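Re: [makers-food] Molds for the October dinner, and the sugar question 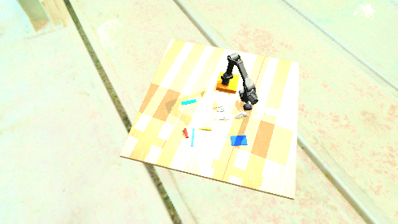 Can you pour hot sugar straight into a silicone mold taken from a 3D print? Most platinum silicones will take the heat fine, but it has to be one sold as food grade, and the print it was cast around has to be sealed and fully cured first or the surface stays gummy.

Hi all,

Sorry for going quiet, I was at my sister's and her internet is a joke. I've read the whole thread now (all of it, even the part about spoons) and I want to answer Aurel properly, with his message first so the new people can follow.

On August 5, 2018, Aurel Bratu wrote:

> Hello list,
>
> I've got the seaweed form sliced and ready but I'm stuck on
> the surface. At the layer height I normally use, you can see
> every line, and on chocolate I think that could be nice, a bit
> like a fingerprint. On clear sugar I'm afraid it will go cloudy.
> Has anyone tried sanding first? Or should I coat it?
>
> Also, Nosipho, are we still doing sixty pieces or is it
> more now? I'd like to know before I buy silicone, it's not cheap.
>
> And did anyone hear back from Ogbonna about the room?
>
> Aurel

OK, so. Surface first. I did both, on the Clumgate shells last winter. Sanding alone made me want to cry – you get into the hollows with a bit of folded paper and it still looks like corduroy when you pull the casting. Then I brushed on two thin coats of clear resin, left it overnight, went over it lightly with wet paper and put on one more. That one came out shiny enough to see the window in. The sugar picks up every single thing, so if there's a hair in your coating there will be a hair in all your candy, forever. Ask me how I know!

For the chocolate I'd leave your lines alone. I love the fingerprint idea. Mbali made a bar like that for the spring open studio and people kept running their thumbs over it before they ate it, and I think that's half of what we want from this dinner anyway. Chocolate is forgiving on undercuts too, up to a point. Your seaweed has that curly bit at the top and I'd thin it down or lean it over, or it'll snap when you peel.

Numbers: it's more now, sorry. Lovisa has the new list and we're at 900 pieces across the three evenings, counting the little ones that go out with the coffee. Please don't faint. The little ones are quick. If we make 4 trays of the small form and 2 of the big one we can get through it in the days before, as long as someone is there to pour while someone else is unmolding. I can do mornings. Sebastián said he could do evenings, but that was before his show got moved, so Sebastián, can you confirm?

I priced the silicone at Zorkico and at the place Lovisa likes. Zorkico was cheaper for the big tub but you have to pay for shipping, and it ends up nearly the same. If anyone is ordering anyway, please shout before you click and we'll put it together. Receipts go to Nosipho this time, not to me, I lost two of them last year and I'm still hearing about it.

The room: yes, Ogbonna wrote back! We can have the long kitchen plus the small gallery next to it. They want the floor covered where we pour, and no open flame, so it's induction plates only. I think that's fair. It does mean Mbali's torched sugar thing has to move outside or turn into something else. Mbali, I know you'll hate this, call me.

Money. The Fusix grant came through at 2,000, a bit less than we asked for but enough for the materials and the printing if we keep the tableware simple. I'd like to drop the printed plates. I know, I was the one who pushed for them. But they'd need a liner under anything wet, they can't go in a hot dishwasher without going floppy, and by the second evening we'd all be at the sink by hand. Plain white plates from the rental place, and let the candy be the strange thing on them. If somebody feels strongly about the plates, say so now and make me a better offer.

One more thing on sugar. Isomalt behaves much better than regular sugar in a humid room. It stays clear longer and it doesn't go sticky as fast, but it also doesn't taste like much, so we'd want the flavor in the filling or dusted on the back. I tried it with dried lemon peel ground really fine and it looked like pond water and tasted great. Will bring some to the next meeting for anyone brave.

Aurel, send me the file when you've leaned that curl over and I'll print a small one to test pour. And please, what scale is it at now? The one you sent Nosipho opened the size of a grain of rice.

Hugs,
Annika

PS Whoever took home the good digital scale, I need it back before I test anything.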